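Home Projects Reports Partners Contact
Search this site Enter keywords

Progress report to the Gelton fund: Teaching household tasks by hand, Bakolberg workshop
Period ending October

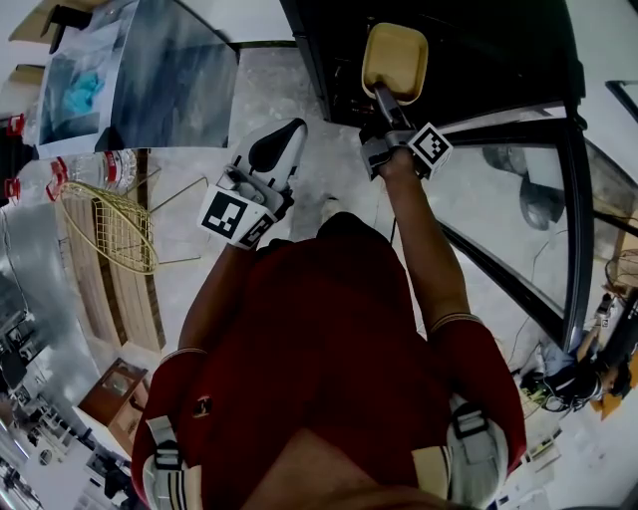
Operator with the two hand-held grippers and their marker cubes, seen from overhead.

1. Work done in this period

In the last report we promised to move from remote control to hand-held grippers for the Pliketti tasks. This change is now complete. The operator carries one gripper in each hand and performs the task directly, and the printed markers let us recover the path of each hand afterwards. The two grippers do not have the same finger pads. One pad is black rubber and the other is beige, and we wish to compare them before we order more.

We recorded 692 demonstrations. After checking, 81 were removed from the set. In most of these the marker cube was turned away from the camera for too long, and in the others the operator stopped before the task was finished. We keep the removed recordings in a separate folder, as the fund asked us.

2. Training of operators

We have now 8 trained operators. A-yeong Bae wrote the instruction sheet and she teaches every new person herself. The most difficult point is the speed. People who are used to the remote control move too slowly in the beginning, and people who are new move too fast. She asks them to repeat one simple folding task until the movement is even. We were planning half a day for this and it needs a full day.

3. Difficulties

Glass and other shiny surfaces in the work area continue to give us false marker readings. We tested a matt cover on one panel and the result was better, but we did not yet decide if we cover all of them. The delivery of spare finger pads from Shin is late, and we had to borrow two from the Gelton office.

4. Next period

We will bring the accepted demonstrations to 99 for each task in the Pliketti list, starting with folding. After that we will let the robot arm repeat the folding task without help and report how often it succeeds. We ask the fund to confirm that the remaining travel money can be used for spare pads and printed cubes.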